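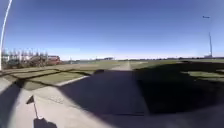

Skurex says its new path-following method ran 114 campus trips with 2 takeovers. Fine, but look at where it was tested: mostly straight concrete with grass beside it, under a clear sky. A basic edge detector might do nearly as well there - and the paper doesn't compare against one. 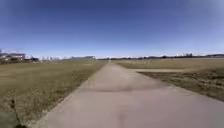
Mirjam Aerts told us rain and dusk runs at Treltholm are next, 40 of them. I'd wait for those before buying the word "robust."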